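1/ Long thread coming, so get comfortable. I've been planning snacks and drinks for road trips, reunions and one very wet camping weekend for longer than I'd like to admit, and people keep asking me how I feed a crowd in the car without losing my mind. So let's talk about the Lumbao drive.

2/ It's 564 miles door to door, six of us in one van, and we do it every January to see my husband's side of the family. We leave at 5 in the morning, when everybody is sweet and sleepy, and by 10 it's a different story.
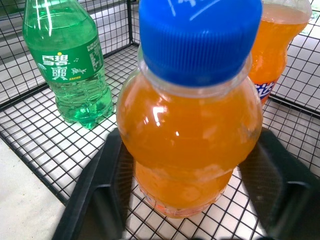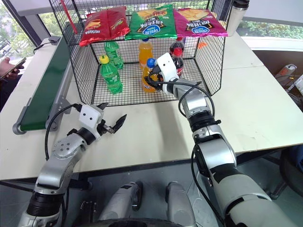

Orange soda in the first one, chips and more soda in the second.

3/ My biggest rule is that the driver picks the music and the front passenger picks the stops. We used to vote on everything, and one year we voted ourselves right past the last gas station before Plarnach. I have never been so quiet in a car in my life.

4/ Stops go on paper the night before. I write down the exit number, what's there, and whether the restrooms are any good (my notes on this go back years and my kids think they're hilarious). We plan on four stops and usually make five, and I've made my peace with the fifth.

5/ Breakfast is egg sandwiches wrapped in foil, made the night before and warmed up while people hunt for their shoes. My friend Modupe Okeke taught me to toast the bread first so it doesn't go soggy, and I think of her every single time I bite into one – thank you, Modupe!

6/ For kids who get carsick: middle seat, window cracked, no reading on the curvy part after Clirard. Plain crackers help mine. We also play the game where you find the alphabet on road signs, which keeps their eyes up and outside, and which my youngest has been stuck on Q in since last year.

7/ Somebody asked about money. We put cash in an envelope for tolls and lunch, and last time we came home with 14 dollars left, which went straight to ice cream. Lunch is always the same diner, where a grilled cheese is still 6 dollars and they don't mind a loud table.

8/ The last 99 miles are the hard ones. It's dark, everybody's tired of everybody, and this is when I bring out the audiobook I've been saving all day. Pick a mystery! Even my teenager takes his headphones off, though he'll tell you he doesn't.

9/ I'll put up my packing list tomorrow once I've typed it out, because right now it's on the back of a water bill. Tell me your best car games in the meantime – we need something for after Q.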